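Courses > Retail and Product Writing > Unit 7: Children's eyewear

Unit 7 handout: fitting and selling children's glasses frames

Welcome back! This is my favourite unit of the whole course, and I hope it will be one of yours. Children's frames look like small versions of adult ones, and for years many of them were made that way, but a child's face has its own shape. Please read the notes before the practical and bring your ruler.

1. The bridge

A young child's nose is flat and wide at the top, so a bridge copied from an adult frame sits too high or slides down. Look for a lower, wider bridge. The Tosar range in the sample drawer has three bridge shapes in the same front, and trying them one after another is a lovely way to feel the difference.

Measure first, then choose the colour – never the other way round, however loudly the customer (or the parent!) asks for the purple ones.

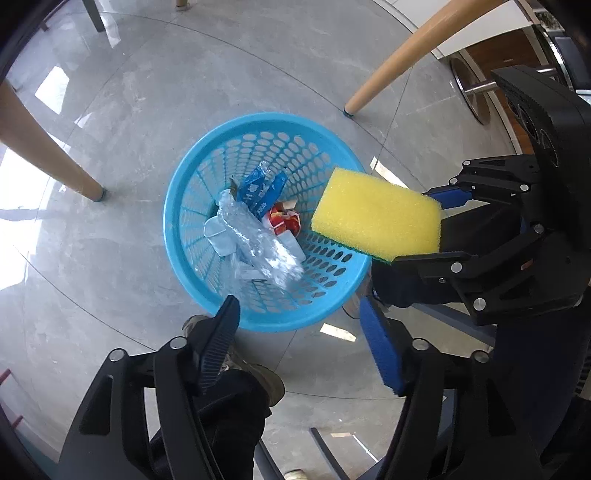

2. Sides and hinges

Sides should reach the ear without pressing on the head. Sprung hinges forgive a lot of rough handling. For toddlers, a strap or a curled end keeps the frame in place during naps and tumbles.

Check the bend behind the ear from both sides. If it starts too early, the frame lifts at the front and the child ends up looking under the lenses.

3. Talking to the child

Speak to the child first and the parent second. Offer two frames at a time, at most three. In the June practical, Adaeze Adebisi's group kept a log of 44 fittings, and the calmest ones nearly all began with the child holding the frame before wearing it. What a simple thing to do, and what a difference!

Let them see themselves in a mirror at their own height. Give them time. A child who has picked the frame is far more likely to keep it on at school.

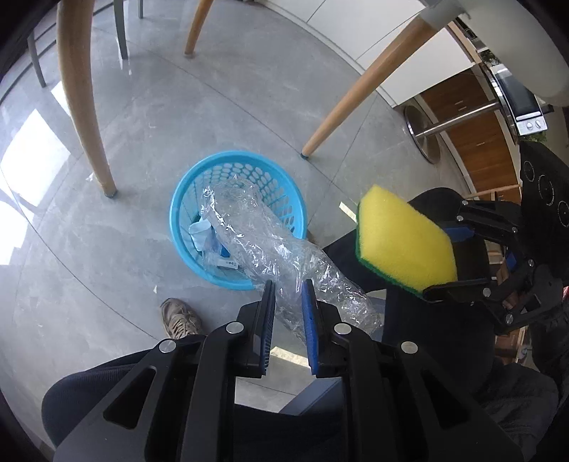
Jytte Oddsson disagreed with me a little on this last point, saying that a child under four will take off any frame at all, chosen or not, and that a good bridge fit matters more than a free choice. She is quite right about the very young ones, so do section 1 properly before you get to section 3.

4. For next time

Write up one fitting in no more than 30 lines, with the bridge and side measurements at the top. Read the Abernathy chapter on growing faces (it's short and really good). Write-ups are due by 20th September.

Course contact: Dagný Sveinbjörnsson, Prenora teaching office | Back to top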